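**1/** Finished the desk. Several people asked for details after the last thread, so I'm putting them all in one place. It's a slotted aluminum plate used as a table top, with the monitor at the back.

**2/** The old top was particleboard. It had sagged in the middle and the front edge was swelling where I rest my coffee. I kept the Cirari legs and replaced only the top.

**3/** Plate is from Zima, cut to size. 1,000 mm wide, 70 cm deep. Yes, I ordered it in two different units. They called to check.

**4/** Thickness: get a quote for two or three options before you decide. I went one step thicker than I'd planned and the price difference was small. The weight difference was not small. You want a second person for the stairs.

**5/** It came with a protective film on both sides. Leave the film on until all the drilling is done. I peeled a corner early to have a look and there's a scratch in that corner now.

**6/** Edges. Zima will break the edges for a fee. I did mine at home with a file and then sandpaper on a block. Took an evening. Pay particular attention to the front edge, that's the one your forearms are on all day.

**7/** Mounting: bolts up through the existing brackets, rubber washers between the steel and the plate. Without the washers it rang like a bell whenever I set down a mug. I tried it for a day.

**8/** Cleaning. The plate had cutting oil on it even under the film. I used Gestis degreaser, then water, then a dry towel. Try whatever you buy on the underside first. A strong one can leave the surface dull and patchy.

**9/** For daily wiping I use a damp cloth and a bit of dish soap. Fingerprints show. If that bothers you, don't buy a metal desk.

**10/** It's cold in February. I have a felt mat from Shirazi that goes under my wrists when I'm typing and gets rolled up when I'm not. Long sleeves also work.

**11/** The monitor. It's big and black and I pushed it as far back as it would go. The metal bounces light around more than the old top did, so I moved the lamp to the left side and turned it down. Better for my eyes in the evening.

**12/** Small parts roll. Screws, nuts, pens, everything. A shallow tray fixes this. Cubes stay where you put them.

**13/** Things I'd do differently: order the plate a little deeper, round the front corners more, and buy the washers before the plate arrives and not three days after.

**14/** Total cost was almost 3 times what a ready-made top would have been. I had the legs already or I wouldn't have done it.

**15/** Replies so far:

- Does it dent? Not yet. It does scratch.
- Does it need a coating? Mine is bare. Ask me again in a year.
- Can you clamp things to it? Yes, put a scrap of wood under the jaw.
- Are magnets any use? No, it's aluminum.

**16/** The old thread about the sagging top got 1,842 views, which is a lot for particleboard. The old top is leaning in the hallway if anyone local wants it for shelves. Free, bring a car with a flat back.

**17/** Last one. The plate from the front, monitor behind.
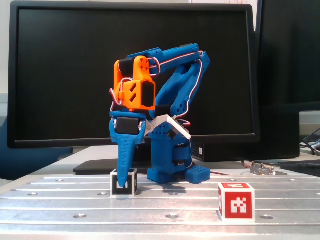
Aluminum top and the big monitor. Small white cube with the black square marker, on the plate under the blue finger.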